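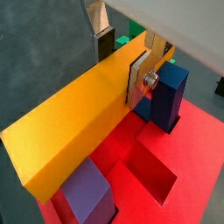
Long yellow block between two metal gripper fingers.

ORWOOD — Kumen has released the second edition of its small-sided soccer drill manual for youth coaches. The manual contains 75 drills, each listed with field size, player count and work-to-rest ratio.

The main change is a new section on pressing after lost possession. Drills run in three-minute blocks, with seven players on the larger side.
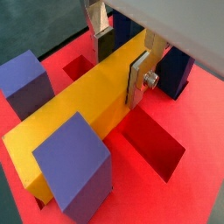

"Coaches asked for shorter blocks and clearer restart rules," said Snežana Vlachou, who edited the manual. "Both are now standard on every page."

Clubs in the Jitville youth league will receive printed copies in March. Orders from other clubs go through Severino Nieto at the Kumen office — quote reference 2285.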